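Kirkix scheduling module: progress report, September
For the Sorensen Fund. Prepared by Jinlong Kang, Clinalby

What a good couple of months it has been! The waiting-list feature is live at the Mikescombe clinics, the old booking screens are switched off, and we're into the second half of the grant with the work on schedule.

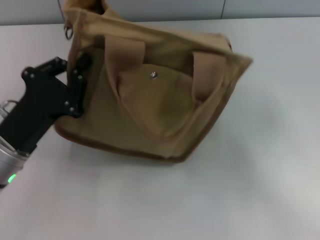
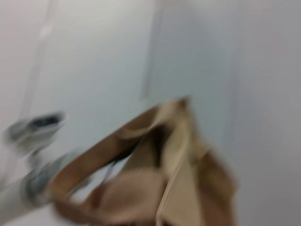 Waiting lists. When a patient cancels, Kirkix now offers the slot to the next suitable person by text message, and they have 60 minutes to reply before it moves on. In the first month 69 cancelled appointments were filled this way. Reception staff used to do all of this by phone, usually over lunch, and they've been lovely about telling us how much they like it (and quick to tell us about the wording of the texts, which we have changed twice).

Moving the old records. All three clinics are across. The import left us with 300 duplicate patient entries, mostly people who had registered under a maiden name or with an old postcode. We merged them by hand with the practice managers, and version 2 of the import tool now flags this kind of match before anything is saved.

Calendar sync. This one is behind. Repeat appointments still shift by an hour when the clocks change, and we won't release it until that is sorted. The fix is written and in testing, and I'm pleased with how clean it looks.

Permissions. Locum staff can now be given access that ends on a set date. It was a small job, but the clinics have been asking for it since the pilot and it got a cheer at the demo!

Spending. We are within budget on staff time. Hosting came in slightly higher during the move, when both systems were running side by side, and has dropped back.

Next. Calendar sync comes first, then the reporting page, where we'd like to show you an early draft before the next payment is due. We'd also like to move the remaining training money into short videos, as the clinics prefer them to group sessions. Could you let us know if that needs a formal change request?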